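Farnum Crossword Archive: progress report to the Hegazy Fund
Reporting period ending March
Prepared by Eilif Lindholm, project editor

1. Work completed

The grant covers scanning, transcription and clue indexing for the Gomthorpe series of weekly cryptics. At the close of the period 1,035 puzzles had been scanned, against a target of 1,000. Of these, 89 have no matching solution grid. They have been solved by our own checkers and are marked "reconstructed" in the index so that users do not take them as the setter's printed answers.

Transcription follows the house rules agreed at the start of the grant. Enumerations are entered as printed, including errors. Spelling is left alone, so COLOUR and COLOR both stand where the setter used them. Linked clues are stored once, under the lowest-numbered entry, with pointers from the others.

2. Indexing

Each clue is tagged by type: anagram, container, hidden word, reversal, homophone, double definition, &lit. and other. Two checkers tag each puzzle separately and the editor settles any differences. Most disagreements concern the boundary between &lit. and semi-&lit. clues, and the guidance note has been rewritten to cover this. 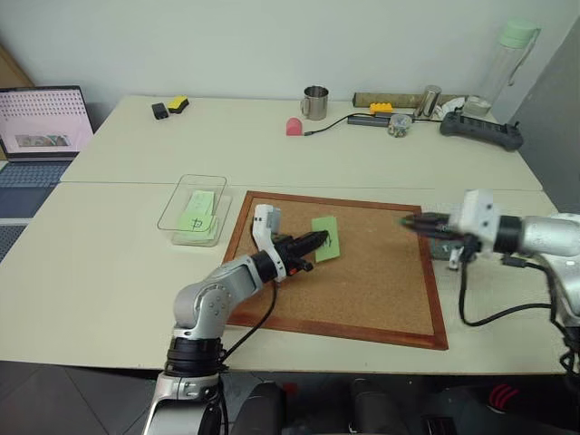 How are barred grids being handled?
They are stored in a separate table, with bars recorded as cell edges. The Fatard file format used for the blocked grids has no field for bars, and converting them would lose the word divisions.

3. Problems

Forty-three puzzles came from bound volumes with tight gutters, and the leftmost column of clue numbers is missing from the scans. The numbers can be worked out from the grid in every case except where the grid itself is damaged. Rescanning is booked for next quarter.

The Fatard export also drops accents and italic type. A patch is being tested.

4. Next period

Finish tagging the barred puzzles. Rescan the bound volumes. Open the clue search to outside readers, with a form for reporting errors. No change to the budget is requested.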